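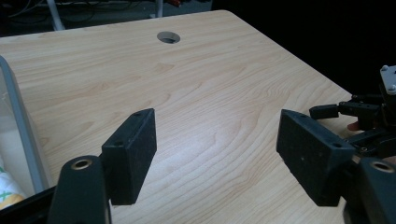 4. The Surface at Rest

Figure 3. A light wood-grain tabletop with rounded corner and cable grommet. The grommet has a gray rim and, as far as anyone at Foltham could tell us, no cable.

4.1 Why the bare table matters

Studies of shared tables tend to begin when something has been put on them. The literature on clutter is large and cheerful, and full of mugs. The literature on the table before the mug is a good deal thinner, and we spent most of one April finding out why. A bare table is dull to code. Our second coder asked twice whether her file had failed to load.

We nevertheless kept the bare state as a category of its own, because the people who use the tables treat it as one. In the Foltham interviews, respondents spoke of a table being "clear," "free," "nice," and, in one case, "suspicious." The last came from a man who had worked in the building for 15 years and had seldom seen the wood. When asked what he would do with a clear table, he said he would put his bag on it before someone else did. We return to this remark in Section 5, where it does more work than several of our models.

4.2 Features of the surface

Saragih's earlier scheme for the Multenberg reading rooms divided tabletops into center, border, and reach, the last being the part a seated adult can get to without standing up. The scheme works well on plain surfaces. It works less well on furniture that has opinions. The table in Figure 3 has two features the scheme did not plan for, and both changed how people used the space near them.

The first is the grommet. It was presumably meant for cables. In our records it served as a landmark ("my half stops at the hole"), as a place to park a pen upright, and as a disposal route for the paper ends of sugar packets. Respondents were well informed about what had gone down it and rather vague about where it had ended up. Few placed a cup near it. Two said they had once tried to stand a cup over it, and neither wished to expand on this.

The second is the rounded corner. Square corners attract stacks: a pile of paper can be lined up with two edges at once, and people seem to find this restful. Rounded corners offer no such comfort. Piles left near them drifted inward over the day as each passerby nudged them to a safer spot, until they reached the middle of the table, where they were in everybody's way and were finally put away. If the aim is a tidy table, the curve may be doing more than the laminated notice, which we found under a pile.

We make no strong claim for the grain. On the table in Figure 3 the lines sweep across the middle and right of the top in slightly darker tan, and we had hoped that people would line things up with them, the way they do with floor tiles. They did not. One respondent, shown the table and asked to describe the pattern, said "wood." Syafiqah Saragih has suggested in conversation that curved grain gives the eye nothing to square a notebook against, and that straight grain might behave differently. The Ngau office has straight-grained tables and would have settled the matter, but it replaced them with white ones a week before our visit.

4.3 Coding the cleared state

A surface was coded as cleared when no portable object rested on it. Fixed fittings, including grommets and their rims, were treated as part of the table. Crumbs were excluded after a long meeting. Sheen was noted but not scored. An early version of the codebook used it as a sign of recent wiping, and we dropped the rule when it proved to track the lights better than the cloth.

The full set holds 1,971 coded intervals, of which 154 were cleared. Cleared intervals were short, and most ended with the arrival of a single object, usually a bag or a drink. The second object tended to follow soon after the first, and was usually put down close beside it, as though the first had obtained permission. We call this the licensing effect. The Zesar group calls it "people putting things on tables," and has asked us in review to consider whether a name is needed.

Agreement between coders on the cleared state was very high, a result in which we take limited pride. Disagreements came down to four intervals, all involving the same transparent folder.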